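4. The Shelf Task

4.1 Why we picked snacks
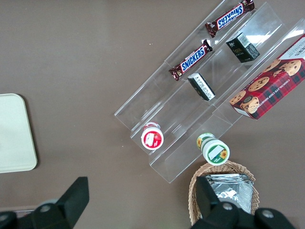

By October we had the arm bolted down in the shared workshop at Orkholm and it could pick up a foam block all day long. That was fun for a week (it really was!), but foam blocks forgive everything. We wanted a job that would show us where a home build falls apart, and we wanted it made of stuff we could buy again at the corner store when we crushed it. So the shelf task is just that: take one item off a clear tiered stand and set it down in the tray. We call the whole setup Landar, after the folder name it started out with.

The items in Figure 1 are a pretty fair sample of what we use. Candy bars in crinkly wrappers, small dark boxes, a couple of little round containers, a box of chocolate chip shortbread, and foil packets in a basket. I chose most of them by walking down one aisle and grabbing whatever looked annoying.

Figure 1. Wrist camera view of the shelf task, with the stand, the basket, the tray at left and both gripper fingers.

4.2 The clear plastic problem

I'll admit I liked the acrylic stand because you can see everything on it. The depth code did not share my feelings. Overhead light bounces off the panels and leaves white glare, and our first version, Lakura, would happily treat a patch of glare as a solid wall and plan a path around it. Sometimes it did the opposite and planned straight through a panel, and I'd have to lunge for the stop button.

We tried a matte spray on a spare stand and it worked fine, but it felt like cheating, so I went back to bare plastic and changed the software. The second version leans on color and edges to find the item and only trusts depth in the last bit of the approach, once the fingers are close. It's slower. I can live with slower.

4.3 Runs and what went wrong

We logged 417 tries across 2 versions of the code, with the items moved by hand between tries. A try counted as a miss if the item hadn't reached the tray in 15 seconds, or if anything else got knocked off the stand on the way.

Candy bars turned out to be the friendliest thing on the shelf, as long as the fingers closed across the middle and stayed off the crimped ends. Round containers were the worst by a mile. Squeeze one a hair off center and it rolls, and then the arm is chasing it along the table (great for visitors, bad for the log). Softer finger pads helped a lot there. We cut ours from a sheet of Güler rubber left over from another build, glued them on, and had to redo the glue twice before they stopped peeling at the tips.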